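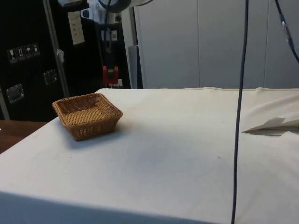 ## Basket table returns to Varela hall for the autumn swap

Apr 16, 2025

The big table with the white cloth is back at the Varela community hall, and so is the woven basket that regulars will remember from last October, when the neighbourhood swap outgrew the front room and spilled happily down the corridor (and, for a little while, into the car park!). It's a square wicker one in light tan-brown, tightly woven, with sides that lean out a little to a rounded rim, and it has the left side of the table pretty much to itself.

As before, the basket is for small things only: seed packets, buttons, spare keyrings, jar labels, the odd ball of wool. Bring something, pop it in, and take something home if it catches your eye. Larger items go to the Statedmont room next door, where there will be racks for clothes and a long bench for kitchenware.

Last time 70 households came through over the two days, and almost 200 items found new homes, with a very handsome set of cake tins leaving within minutes of the doors opening. The organisers are hoping for a slightly calmer start this year, so the first hour will be limited to 50 people.

Entry is free, tea and slices are by gold coin, and anyone with a favourite old basket of their own to lend is warmly invited to drop it at the Kokico shop counter before the weekend.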